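Slide 4: the stop that came late

Fault summary. During a run of 600 pick attempts on the Mirkell cell, the gripper kept closing after the force limit had tripped. Logged delay was 183 ms. The limit in our risk assessment assumes the fingers hold position at the trip. Say clearly: no injuries, one crushed can, cell locked out the same afternoon. 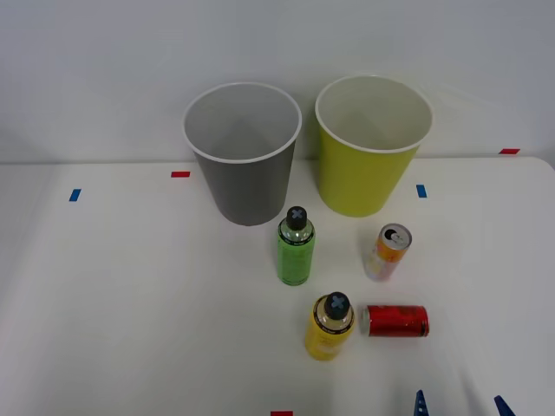
Root cause was a stale force value. The Flurkska driver buffers readings and repeats the last one when the bus is busy, so the controller went on acting on old data. Contact stiffness decides how much that matters. A capped bottle gives a steep force rise. A can on its side, like the red one next to the yellow bottle, can roll or dent, and the rise is slower. The open paper cups at the back are softer again. Pause for questions on stiffness.

Slide 5: changes

Driver now stamps each reading; anything stale forces a stop. Closing speed cut until the retest in October. Trip signal hardwired to the Fröhlich safety relay, bypassing the bus. Retest is 400 closures per object type, log attached to the Jusonach report.

Skip slide 6 if short on time.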